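Door Manners, Revised

The fourth version of our house rules for robots and doors is now in force, and I have been asked to introduce it to you in a way that makes people read it. The third version was opened by five of you. I was one, and I was checking the page numbers.

For anyone who joined after April: the door rules cover every arm and mobile base at Ustenness that is allowed to touch a handle. They came out of the Visser trial, when we learned that a machine can be perfectly safe at a bench and a public nuisance in a hallway. A bench has one person standing at it who knows what is going on. A door has somebody on the other side carrying soup.

Duarte Baptista did most of the rewriting. He has read 878 door attempts' worth of run notes, which is more than any person should, and his main finding was that our old rules were almost all about the robot. They told it how hard to pull and when to give up. They said very little about the operator, the door, or the poor soul with the soup.

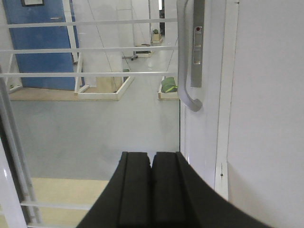 On the approach, fingers together, lever handle to the right.

So, what has changed.

First, the approach. Under the old wording an arm could come at a handle from wherever the planner liked, fingers in any state. From now on the gripper comes in closed or nearly closed and opens when the operator has confirmed the handle. An open gripper snags things. It snagged a lanyard at Fiststead, with the owner still attached, and although he was very good about it he has asked us to stop telling the story. This is the last time.

Second, the pause. Before first contact the robot stops for five seconds. Several of you have written in to say this is an eternity. I would invite you to stand behind a door and count it. The pause gives the operator time to look at the handle, the lock plate and whatever lies beyond, in that order, and to say "clear" out loud. Nodding does not count. Typing "clr" into the chat window does not count either, and you know who you are.

Third, the lock. If the door has a lock with an indicator, the operator checks what that indicator means on that particular door and writes it on the run sheet before the session begins. Red means locked on one of our doors, low battery on another, and on a third it means that the lock has power and is feeling fine. We have asked for this to be made consistent. We have been told it is on a list. Until then, treat a red light as a question and go find the answer. Under no circumstances does the arm try the handle "to see." A gripper pulling on a locked door will keep pulling with a patience you and I do not possess, and the handle is the cheapest thing that can break.

Fourth, the floor. The swing area of the door gets cleared and stays cleared, and this now includes props. If your task uses trays, bags, boxes or platforms, they go outside the swing of the door, and you check by opening it by hand, all the way, before the robot is powered. It takes less time than arguing about it. We have had the argument, so I can give you that comparison with some confidence.

Railings get their own paragraph in the new version. Where a railing runs near the door, the operator has to plan the way back as well as the way in. People plan a lovely reach to the handle and then retreat by pulling straight back, elbow first, into the nearest fixed metal. The new rule is simple: drive the retreat once at low speed, without touching the handle, and save it. If you cannot get out cleanly, you are not ready to go in. 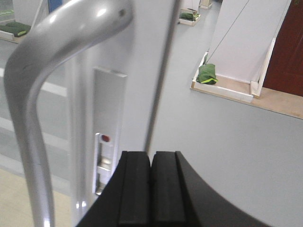 Close to the handle, with the latch and its red dot in view.

Now for the rule that has generated the most mail, which concerns the wrist camera. At close range the handle fills a good part of the view and goes soft, and what lies behind it is anybody's guess. Operators have been working from this one view because it is the exciting one. The new version says that nobody may release or pull a handle on the wrist view alone. You need a second view of the doorway, or a second person with eyes on it. The second person must be able to reach the stop button without getting up from a chair, going around a table or putting down a sandwich.

Norgate wrote to ask whether a mirror would count as a second view. It would not. We admired the thinking.

A few things stay as they were. The door is never propped with a tool. The stop button is tested before the first run of each session, including sessions that are "just a quick one." The sign goes up on both sides of the door, because a warning that faces only the people who already know about the robot is decoration. And after 30 attempts the operator swaps out, whether or not things are going well. Duarte tells me the run notes get noticeably shorter toward the end of a long stretch, and that the last few tend to read "ok," "ok," "ok," "handle."

We have also been asked what to do when a visitor politely holds the door open for the robot. It happens more than you would think. Thank them, stop the run, and start over with the door shut. Mark the attempt as void, not as a success. I am looking at a certain team's figures as I write this.

The new version is four pages long, down from eleven, and the print is larger. Every operator needs to read it and sign the sheet in the robot bay before their next door session. Signing on behalf of a colleague who "has definitely read it" is not accepted. Questions and complaints go to Duarte, who would like it known that he prefers the questions. Reports of near misses go to him too, and those he really does want, however small or embarrassing. Names are left out before anything is shared, and lanyards will be described only in general terms.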